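Shop floor notes: can it tidy up yet?

Short answer, sort of. Longer answer below, written between two deliveries so bear with me.

A few of you asked after the last newsletter whether machines are anywhere near doing the dull jobs. Sorting returns. Emptying totes. Picking stuff up off the kitchen floor at home — the one everybody really wants. So I spent a morning at Indateck on Monday and wrote down what I could.

The job there is called bin picking. Loose things in a bin, arm reaches in, takes one, puts it someplace else. Sounds like nothing. A four year old does it while watching cartoons. But every item is a different shape and none of them sit the same way twice, and that's where it gets hard.

Old style factory arms are great when the part is always in the same spot. Godoy has been running that kind on their packing line for years and they love it. Move the part two inches and it grabs air. Household stuff is all moved two inches, all the time.

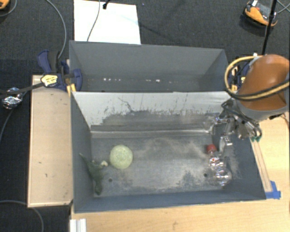 Page last changed: April, 4:15 pm

So a ball, a clear plastic bottle with a red cap and a green toy-like thing over by the left wall. Three items, and each one is its own headache. Balls roll if you nudge them. Clear plastic is rough on cameras, they see the shine and whatever is behind it and lose the bottle. And a bottle up near a wall means the fingers have to get down the side of the bin without jamming. The odd shaped one, you tell me where you'd grab it.

The bins get beat up too. Scratches, scuffs, gray on gray. Anybody who has worked in a stockroom will feel right at home.

Numbers, because you always ask. The folks at Gunesetti keep a log of their own bin trials and let me copy from it. 639 tries so far this season. They would not give me a clean success rate, said it depends too much on what's in the bin, fair enough. What they did say is that boxes and balls go fine and that bags and anything floppy are still bad. Nobody there would promise 100 in a row on mixed items. Me neither and I have hands.

Speed is the other thing. Slow. There is a pause before each grab while it works out where to go, then the move, then sometimes it lets go and trys again. For a shop with an overnight shift and no one waiting, maybe thats OK. For Saturday at the returns desk, no.

At home? Further off, I think. Ura has a tidy-up project going, toys off the floor into a basket, and they told me straight that it needs a person close by. Stairs are out. Pets are out. Dishes, don't ask.

What I would look at now if you run a small floor:

One kind of item per bin, hard sides, nothing see-through. That's doable today.
Mixed returns — wait 2 years and ask again.
Anything with fabric, keep your people on it.

More next time on costs, I have a quote in from Godoy but need to check what's included. If you've tried one of these arms in your own shop send me a note, good or bad. Also the parking sign-up sheet has moved to the back door.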